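4.2 Storage time before disposal

In the previous section we described how households in Sumska and Dewan replace their computers. We now consider the time between the last use of a desktop computer and the day it leaves the home. This time is often long. Of the 1,539 households which answered the survey in May, many keep at least one machine that is not used anymore, usually in a closet or under a desk. Laptops are also kept, but they are more often given to a relative.

The desktop computer is a special case for the collector. It is large, and its main parts can be separated and sold one by one (Figure 4). Its value therefore depends on which parts are still wanted by buyers in the month of collection.

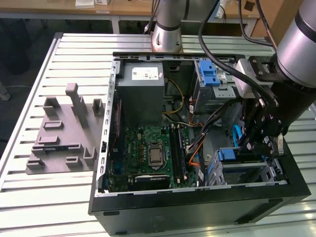
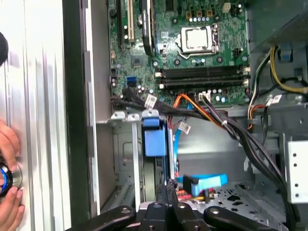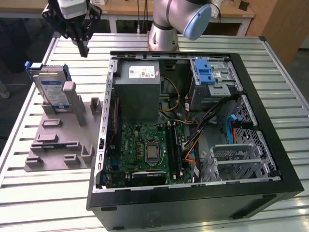
Figure 4. Desktop computer tower lying on its side and opened, with the green motherboard visible. Three views.

Nghĩa Võ and Kamrul Wijesinghe
Posted June 18, 2024

We asked the respondents why they wait. The most common answer was the fear of losing personal files – family photographs were mentioned in particular. The second was that the household did not know where the nearest collection point was. In Dewan, 29 respondents believed that they must pay a fee, although the municipal collection has been free for several years. The distance to the collection point had a smaller effect than we expected.

The storage time has a direct effect on reuse. Memory and processors lose their price quickly when a new generation becomes common, while power supplies and cases lose it more slowly. A machine that was worth repairing when it was put away may be worth only its metal when it is collected. We did not open the stored machines in this study, so we cannot say in what condition they were.

One limitation should be noted. The survey was sent to 2,000 addresses, and households without a fixed address could not be reached.

Related items
Collection fees and public knowledge in Dewan
The Tura repair survey: methods and questionnaire
Second-hand memory prices at the Vukport market
Why families keep old telephones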